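Chapter 6
Looking after the hand-held gripper pair

After this chapter you should be able to set up a pair of hand-held grippers at a domestic station, check the fingers, cubes and cables, and decide whether a fault can be put right at the station or has to go back to the bench.

You will need the station log, the soft cloth and brush from the service kit, and the finger gauge described in Chapter 5. Readers who have not yet fitted a finger set should work through that chapter first.

6.1 The station as a working cell

A fixed arm has a fence, a base plate and a cabinet. A hand-held station has none of these, and new technicians tend to treat it as a room with some tools in it. For maintenance it is better to treat it as a cell. It has a work point (the place where the task is done), a supply (the power strips and the cables leading from them) and two tools, left and right, each with its own fingers and its own marker cube. The operator's harness belongs to the cell as well, and it is logged under the same number.

The station used throughout this chapter is Palum 13. Its task is handling a garment on a hanger, and its work point is the coat stand. 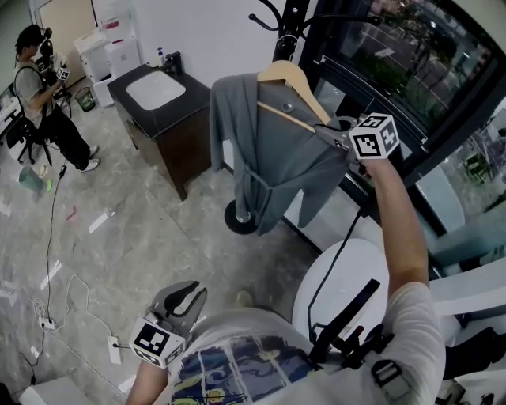 Garment work is harder on the fingers than box work. The cloth is thin in one place and doubled in the next, and the operator closes the fingers harder than needed to be sure of the grip. Jolán Vida went through the Palum logs for one February and found 84 entries against finger pads and only a handful against anything else. Most of those entries could have been avoided by a check at the start of the shift.

Cables come second. They lie on the floor between the strips and the work point, and people step over them all day. Walk each cable from the strip to the tool before switching on. A cable that rises to a tool must have enough slack for the operator to reach full height with that hand. If it goes tight, move the strip, and do not add an extension.

6.2 Order of the start-up check

The check is done with one operator in the harness and one technician standing clear. Keep to this order.

1. Read the last page of the log. Any open entry is dealt with before the tools are picked up.

2. Look at both cubes. Every printed face must be clean and flat, with no lifted corners. Wipe with the dry cloth only. A scratched face means a new cube.

3. Open and close each gripper five times by hand. The movement should feel the same on both sides.

4. Ask the operator to raise one tool to the hanger and hold the other low with its fingers open. Look along the raised cable for strain, then change hands and look again.
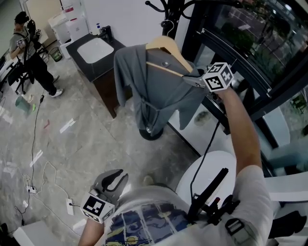

5. Have the operator close on the shoulder of the garment, hold, and release. Repeat on the other shoulder.

6. Sign the log, with the cycle count for each tool.

The cycle count matters because pads are changed by count and not by looks. The limit at Palum is 1,000 closures on cloth. One left-hand tool was once returned to Judit Szilágyi's bench with 3,073 on the same pads, and the operator had noticed nothing except that his wrist ached.

6.3 Matter between the fingers

Pads with a mesh face hold cloth well, and they also pick up whatever else is about: lint, thread, scraps of film and packing. Look into the gap between the fingers from the tool's own side, where its camera looks out, as well as from the front.
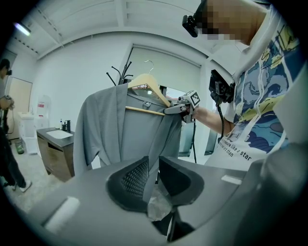 Anything found in the gap is taken out by hand with the tool switched off. Do not work the fingers to shake it free, as this drives small pieces down behind the pad. Brush the mesh from the root of the finger towards the tip, then close the fingers on the gauge. If the reading has changed from the last one in the log, take the pad off and clean underneath it.

The full procedure for removing a pad is given in 6.4, with the torque settings for the older Bodnár fingers and the newer Valleo set. The two are not interchangeable, and their screws should be kept in separate trays.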